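4.3 Folding elastic-waist shorts and pants

The care booklet that comes with the Velesia drawer organizer claims every garment can be folded in three moves. Maybe so for a T-shirt. Anything with a gathered elastic waist fights back, so use the longer method given in this section and ignore the chart on the inside of the lid.

Before you start

Clear a flat space wider than the garment. A bed works as well as a table. If the bed has a blanket on it, pull the blanket tight first, or you will end up folding its wrinkles into your idea of a straight line.

Check the pockets. Yufang Han, who tested this section, found a lip balm in the second pair.

1. Lay the garment down with the front facing up and the waistband away from you.

2. Find the tag inside the back of the waistband. If it is at the front, turn the garment over.

3. Pull the two ends of the waistband apart until the elastic is just straight, then let go. It will spring back and the cloth under it will pucker again. This is normal. 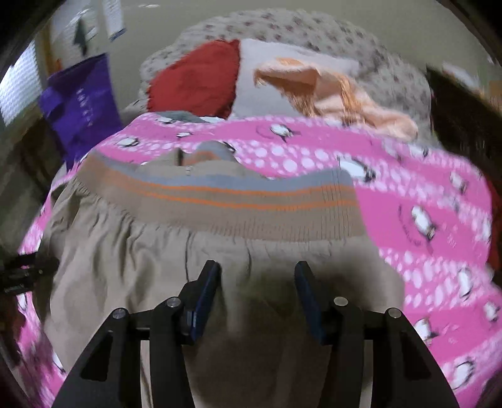 4. Smooth the cloth downward from the elastic with a flat hand. Do not try to press the gathers out completely. Some guides tell you to iron them first, and I have yet to see an ironed gather survive one night in a drawer.

5. Bring the left side over the right so that the side seams meet. If the waistband has stripes, use them to check your work – they should line up at the open end.

6. Fold any crotch point in to make a straight edge.

7. Fold the hem up to just short of the waistband, then fold once more in the same direction.

Caution: Do not use the Tekeneo clips on the elastic. The packaging says they are safe on all fabrics. Ours left dents in ribbed waistbands that were still there after a wash.

Note: The organizer is sold as holding 24 folded items per drawer. That figure seems to assume thin shirts. With shorts and sweatpants, fill each row until it stands up by itself and stop there.

If the fold will not stay closed

Turn the bundle so the waistband is on the bottom and let the weight of the cloth hold it. Rolling is the other option. Zhiqiang Tang prefers it for children's sizes, and I will admit it is faster, though the rolls loosen whenever the drawer is shut hard.

For drawstring waists, tie the cord before step 3 and see section 4.4.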